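汽车零部件质量管理
第5讲 内饰外观件的来料检验与判定
讲义整理：Su-chen Fu
修订：29 Sep 2024

本讲接上一讲的尺寸检验。尺寸件有图纸、有公差带，争议通常落在测量方法上；外观件的争议落在判定本身。先读课程包里的Lulcombe总装厂案例，再看本讲，否则第三节以后的几处引用会对不上。

一、外观件的范围

整车厂一般按可见程度给零件表面分区。驾驶员和前排乘员在正常坐姿下直接看到的表面为A区，例如仪表板上表面、中控装饰条、门板上部。打开车门或改变坐姿才看到的表面为B区，例如座椅侧护板下部、门槛内饰板。装配后需要弯腰、拆卸或借助工具才看到的表面为C区。装配后完全不可见的表面不作外观要求，只要求不影响功能。

分区必须标在零件图或单独的外观分区图上。常见错误有三种：一是整个零件笼统标为A区，供应商照此报价，成本偏高，现场又执行不了；二是分区线画在圆角上，检验员无法确定圆角属于哪一区；三是换代车型沿用旧图，坐姿参考点已经变动，分区没有更新。案例中的Lulcombe厂属于第三种情况，换挡面板后沿在新车型上进入了驾驶员视野，图上仍标B区，供应商Jaken按B区交货，总装线按A区退货，双方各有依据。

分区之外还要规定观察条件。观察条件至少包括光源类型、照度、观察距离、观察角度和观察时间。缺少其中任何一项，限度样件就失去比较的基础。观察时间最容易被忽略。给检验员的时间过长，几乎任何表面都能找出缺陷；时间过短，浅色斑点和轻微缩痕会漏掉。一般做法是先确定顾客在展厅条件下的典型注视时间，再据此规定检验时间，并写入作业指导书。

二、缺陷的分类

注塑件常见外观缺陷按成因可分为以下几类。

材料类：杂质、黑点、色差、银纹。银纹多与原料干燥不足有关，沿料流方向分布，从浇口向外散开。黑点多来自料筒内的碳化料，停机后重新开机的头几模最集中，因此首件检验合格后仍需要加抽。

工艺类：缩痕、熔接线、流痕、缺料、飞边。缩痕通常出现在背面有加强筋或螺钉柱的位置，改善的途径包括增加保压、降低筋厚与壁厚之比。熔接线的位置由浇口布置和孔洞位置决定，工艺参数可以减轻其可见程度，一般不能将其消除。设计评审阶段应当把熔接线的预测位置标在分区图上。熔接线落在A区，后面的工作量会成倍增加。

模具类：拉伤、顶白、皮纹不均、合模线错位。拉伤的方向与脱模方向一致，据此可以和搬运划伤区分开。皮纹不均要分清是蚀刻深度不一还是局部磨损。前者从首件就存在，后者随模次逐步加重，须查模具履历。

搬运类：划伤、压痕、污渍、擦亮。擦亮指亚光表面因摩擦局部变亮，多见于包装隔板接触处。擦亮在正面光下不明显，在掠射角下非常明显，所以观察角度不能只规定一个。 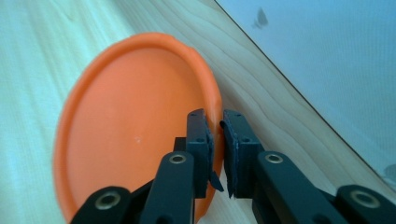 缺陷分类的目的在于分派责任和选定措施，记录时应当先写现象，再写推断的成因。检验报告中直接写“干燥不足”是不合适的，检验员看到的是银纹，干燥不足是工艺工程师查证后的结论。课程包里有So-ying Man整理的一组检验记录，同一批零件前后两张单据，一张写“银纹，浇口侧，放射状”，一张写“原料潮”。后一张在索赔谈判中没有被采用，供应商提供的干燥记录与其矛盾，而单据上又没有留下可供复核的现象描述。

缺陷严重度另行评定，与成因无关。严重度一般分为关键、主要、次要。外观缺陷很少列为关键，例外情况有：飞边锋利、可能划伤乘员的；涂层剥落、影响警示标识辨认的；裂纹，即使目前只影响外观，也应当按功能缺陷处理。

三、抽样与批的构成

外观属于计数检验。计数抽样方案由批量、检验水平和接收质量限确定，查表得到样本量和接收数、拒收数。查表步骤上一讲已经练习过，此处只讨论外观件特有的几个问题。

第一，批的构成。抽样理论的前提是批内产品来自基本相同的生产条件。外观件的批如果跨越了换料、换模、长时间停机，批内就不再均匀，抽到的样品代表不了整批。Jaken向Lulcombe厂发货时按装车数量组批，一车近2930件，里面混有两副模具的产品。其中一副模具的皮纹已经磨损，另一副正常。连续几车抽检结果时好时坏，检验科一度怀疑检验员的判定不稳定，后来按模号分开统计，波动就消失了。

处理办法是按模号、按生产班次分层抽样，把层信息写在箱签上。箱签内容与运输单据需要能够对应。该厂使用的物流系统Trakport原本只记录箱号和车次，后来在箱号字段后增加了模号，收货时扫码即可看到分层情况。字段增加本身不复杂，费时的是供应商端的标签模板，旧标签库存用完之前两种标签并存，收货员需要手工补录。

第二，样品的抽取位置。外观缺陷与包装位置相关，箱底、箱边和靠近隔板处的擦亮比例高于箱中部。只从开箱后的最上一层取样，会系统性低估搬运类缺陷。作业指导书应当规定取样层位，并要求在记录上注明。

第三，转移规则。连续批合格后可以放宽，出现拒收后应当加严，这些规则在外观检验中常常名义上存在而从不执行。原因是执行转移规则需要有人维护批次历史，现场系统若不自动提示，检验员不会去翻前几批的记录。检查一个工厂的抽样体系，可以直接要求调出最近一次由正常转为加严的记录。调不出来，说明转移规则没有运行。

第四，百万分率的换算。抽检样本中的不合格比例不宜直接折算成百万分率向供应商通报。样本量小的时候，不合格数为零和为1之间，折算值相差极大，没有可比性。若必须通报，应当以累计检验数为分母，累计数未达到1000件的，只报件数，不报比率。

四、限度样件

限度样件是外观判定的实物依据，一般分为标准件、上限件和下限件。标准件代表目标状态，限度件代表可以接受的边界。刚好合格的样件和刚好不合格的样件最好成对保存，检验员在两者之间作比较，判定一致性明显优于只有单侧样件的情况。

限度样件的签署方至少包括供应商质量、整车厂质量和造型部门。造型部门不签署的样件，在整车评审时经常被推翻。签署栏应当包含样件编号、对应零件号和版本、适用分区、签署日期和有效期。塑料件在光照和温度作用下会变色，浅色件更明显，有效期到期后要与封存母件比对，合格后才能延期。母件避光保存，不用于日常比对。

样件与文字标准发生矛盾时以哪一个为准，合同中要写明。多数整车厂以签署样件为准，文字标准只用于没有样件覆盖的情况。也有工厂规定以严者为准，执行中反而增加争议，“严”在颜色偏差上没有明确的方向：偏红和偏黄哪一个更严，无法回答。

照片不能代替样件。照片受光源、曝光、显示设备的影响，可以用于说明缺陷的形态和位置，不能用于说明颜色和光泽的界限。作业指导书里使用照片的，应当注明仅供形态参考。 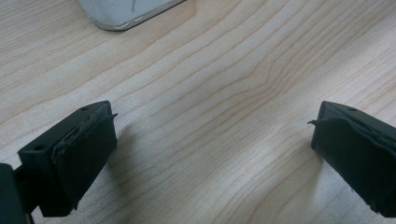 带方向性纹理的装饰件需要单独制定标准，通常包括木纹膜、真木饰条和拉丝金属件。这类零件的难点在于纹理本身有变化，检验员要区分正常变化和缺陷。以上面的浅色木桌面为例，细密的波状纹线斜向延伸，在中间偏上的位置有几条折成浅浅的V形，然后继续向右走。这样的走向若出现在真木饰条上，应当判为材料的自然特征；若出现在转印的木纹膜上，而标准件的同一位置没有这一图案，就要检查膜片的定位偏移和拉伸。可见同一形态在两种工艺下判定不同，标准文件必须按工艺分开编写，不能共用一份“木纹件外观标准”。

纹理标准至少应当规定以下内容：主纹方向与零件长轴的允许夹角；左右对称件之间的纹理是否要求镜像；相邻零件分缝两侧的纹理是否要求连续；局部图案，如节疤、折纹、明显的深浅交界，在各分区内是否允许出现。最后一项很难用数值表达，一般用一组样件说明允许的变化范围，样件数量要多于普通外观件。

纹理连续性对供货方式也有影响。要求分缝两侧连续的，相邻零件必须来自同一张木皮或同一卷膜的相邻区段，配套编号，成套包装，成套上线。其中一件报废，整套都不能使用。核算成本时，应当把成套报废计入，不能按单件报废率估算。该厂曾在门饰条上要求四门连续，试制后改为仅前后门两两配套。

五、颜色与光泽的测量

颜色检验分目视和仪器两部分。仪器测量给出色差值，用于批间控制；目视用于最终判定。仪器合格而目视不合格的情况很多，典型原因是测量口径与皮纹尺度不匹配，或者零件有曲率，测头与表面没有贴合。

色差的总值掩盖了方向信息。两个零件各自与标准件相比，总色差都在界限以内，但一个偏向正方向，另一个偏向负方向，装在一起时差异接近两者之和。因此相邻零件的颜色控制应当分轴规定界限，并限制相邻供应商偏离的方向。仪表板与门板若由不同供应商供货，要以同一块色板为基准，不能以对方的零件为基准，否则偏差会逐级传递。

同色异谱需要在不同光源下检查。两种材料在日光光源下颜色一致，在白炽光源下可能出现可见差异，原因是颜料配方不同。检验箱应当至少配备2种光源，依次切换观察。更换光源后给检验员留出适应时间，再作判定。

光泽测量对皮纹面重复性较差。同一位置旋转测头，读数就会变化。作业指导书应当规定测量方向，取多点平均，并且给出测点图。光泽与颜色存在相互影响，高光泽表面看起来更深更饱和。调色之前应当先确认光泽合格，次序颠倒会造成反复调色。

六、检验员的一致性评价

外观判定的测量系统是检验员本身，需要像量具一样评价。方法是准备一组样品，包含明显合格、明显不合格和处在边界的零件，由若干检验员在不知道编号的情况下各判定多次，计算检验员自身重复的一致性、检验员之间的一致性，以及与基准判定的一致性。

样品的组成决定评价结果。全部使用明显合格或明显不合格的样品，一致性很高，但没有鉴别力。全部使用边界样品，一致性很低，也不代表日常水平。边界样品应当占一定比例并事先确定，各次评价保持不变，结果才能比较。

一致性用百分比表示时，要注意偶然一致的影响。若样品中绝大多数合格，检验员即使全部判合格，一致率也很高。所以除百分比外，还要报告Kappa值。Kappa值对样品构成同样敏感，不合格样品过少时，数值会不稳定。

误判和漏判应当分别统计。误判增加报废和返工，漏判使缺陷流入总装或到达顾客。两者的代价不同，容许的比例也不同。培训措施也要区别对待：漏判多的检验员，重点训练观察路径和角度；误判多的检验员，重点对照限度样件。课程包中Chuang小组的报告只给出了总一致率，读的时候请注意，报告的结论“全组合格”与附表数据不相符，附表中有一名检验员的漏判明显偏多。

观察路径指眼睛扫过零件表面的次序。没有规定路径时，检验员倾向于先看中间，边缘和转角看得少。规定路径的做法是在零件轮廓图上画出箭头，从固定的起点出发，按区扫描，回到起点结束。新检验员按图练习，熟练后速度不会比自由观察慢。

七、争议处理与让步

整车厂与供应商对同一零件判定不一致时，按以下次序处理。

先核对观察条件。双方照度、光源、角度不一致时，判定不一致没有意义，应当先统一条件再看。其次核对样件版本。供应商手中的样件可能已经过期，或者是上一版本的副本。再次，由双方在同一地点、同一条件下共同判定，并记录结论。仍不能一致的，提交限度样件的签署方裁定，裁定结果转化为新的样件或对原样件的补充说明。

裁定期间零件应当隔离，标识为待处理，不得混入合格品。生产急需的，可以办理让步使用，但让步必须限定数量或期限，并记录所用车辆的识别号，以便追溯。没有数量和期限的让步，等于修改了标准。

让步的统计容易被忽视。同一零件、同一缺陷反复让步，说明标准过严或过程能力不足，两种情况都要求采取措施。该厂从5月起规定，同一零件同一缺陷再次申请让步时，须附上前次让步的原因分析，未附的不受理。规定执行以后，申请数量下降，但线上返修的记录有所增加。两者之间是否存在转移，案例材料没有给出足够数据，留作讨论。

八、案例作业

根据课程包中的检验记录和箱签数据，完成下列工作，以小组为单位提交书面报告。

按模号对来料缺陷重新统计，说明与不分层统计的差别，并判断分层后各层是否仍可视为均匀。

为换挡面板后沿重新划定分区，画出分区线，写明观察条件，说明分区变更对Jaken现有工艺和报价的影响。

为前后门饰条编写一份纹理标准草案，要求区分真木与转印两种工艺，并列出所需样件的清单。

重算Chuang小组的一致性数据，分别给出各检验员的误判和漏判，提出培训安排。

报告中引用的数据要注明出自课程包的哪一张单据。计算过程放在附录，正文只保留结果和判断依据。图表须有编号，缺陷位置用零件轮廓图标注，不接受只有照片而无位置标注的材料。

下一讲讨论涂装件，内容涉及橘皮测量和膜厚，请预先复习本讲第五节中颜色与光泽的部分。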